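Neulich im Hauskreis ging es wieder um Marta und Maria, und ich hab mich wieder geärgert. Marta rackert sich ab, Maria sitzt da und hört zu - und wer kriegt das Lob? Eben.

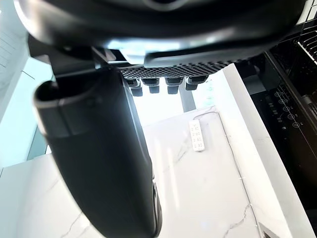
Gemeindebrief Hadach, Ausgabe 4, Seite 11

Ich bin nun mal eine Marta, und zwar gern! Miroslava Dvořáček meinte an dem Abend, Jesus schimpfe ja gar nicht über das Essen, sondern über die Sorgen (»du machst dir viel Mühe«, steht da). Das hat mich doch erwischt. Ich kann nämlich prima Suppe kochen und dabei innerlich Listen führen, wer alles nicht hilft.

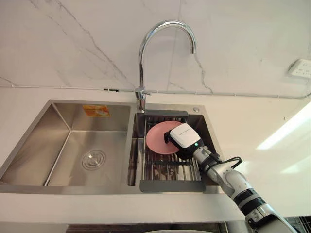 Spüle mit zwei Becken und hohem Wasserhahn

Trotzdem finde ich, wir predigen die Stelle zu bequem. Nach dem Gottesdienst loben alle die Stille, und dann stehen doch dieselben drei am Abwasch. 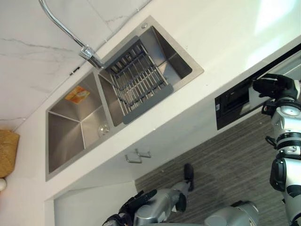

Mein Vorschlag für November: Die Marias trocknen ab, und wir Martas setzen uns mal hin - auch wenn es uns in den Fingern juckt.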